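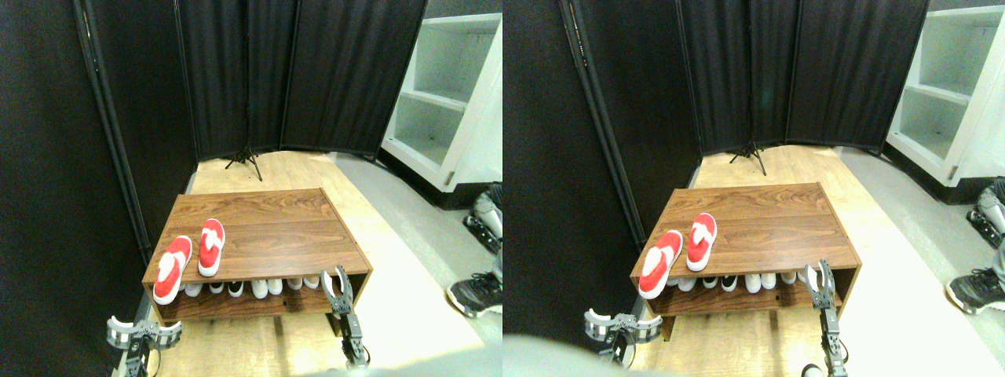
To: pastesside-tennis list
Date: 1 November 2021
Subject: Re: Bratmont indoor ladder, tiebreak and ranking points

Replying to the seeding question only. The court booking question should go in its own thread.

> The draft rules for the Bratmont ladder say that ranking points
> drop off after 52 weeks. We did not play last winter. If the rule
> is applied as written, everyone starts the February event on zero
> and the draw is random. Is that what is intended? Also, the draft
> says a match tiebreak replaces the third set, but does not say
> which ball change applies.

On the first point: no, it is not intended. The 52-week window was copied from the outdoor rules, where there is an event every month and the window never empties. Indoors there is one main event per season, so a single missed winter wipes the table.

I propose the following wording for section 2:

"Points count from the most recent two indoor events played, whatever their dates. A player with no indoor points is placed by outdoor ranking, below all players who have them."

With that wording the winner of the last Dreltent indoor event keeps 500 points for seeding, and a losing semifinalist keeps 100. The Mushi doubles results stay out of it. They were never entered in the singles table, and the old spreadsheet that suggests otherwise has a column shifted by one row.
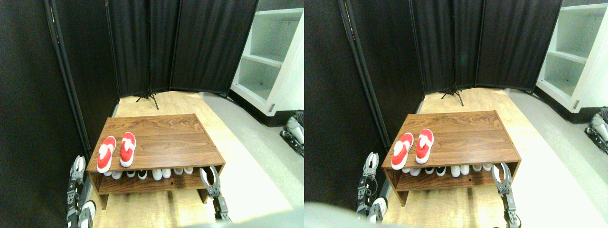

There is a side effect. A player who wins once and then stays away keeps the points until two more events are entered. I can live with that for a ladder this size. If others can't, the fix is to halve the older result, which is easy to do in the sheet but makes the table harder to check by hand.

On the match tiebreak: first to ten, win by two, and it counts as one set in the records. For game difference in the round robin groups, score it 1-0. The draft leaves this out and we had two different readings of it at Dreltent.

Ball change: none. Same balls for the full match, including the tiebreak. New balls for the final only, opened before the warm-up. The indoor surface at Bratmont is slow on the felt and I see no case for a second can in a match that rarely reaches the tiebreak anyway.
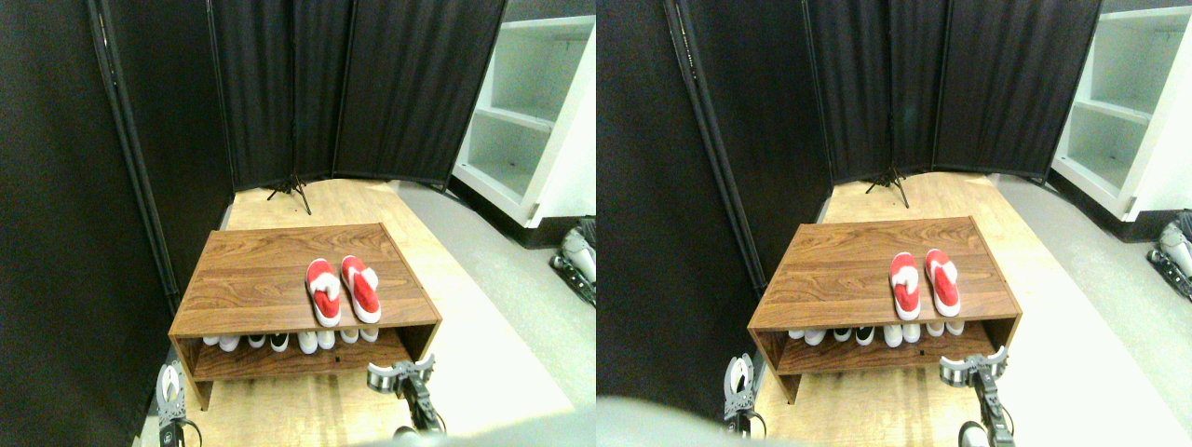

Still open from the earlier thread:

Late entries. The draft says "before the draw" but gives no time for the draw. I suggest noon on the day before play.

Retirements. A retired match should count as a straight-sets loss in the group table – the outdoor rules already say this in section 7 and we can point to that text.

Please send objections to the section 2 wording to the list, with replacement text if you have it. I will put the revised draft in the Pastesside folder after that and mark the changed lines.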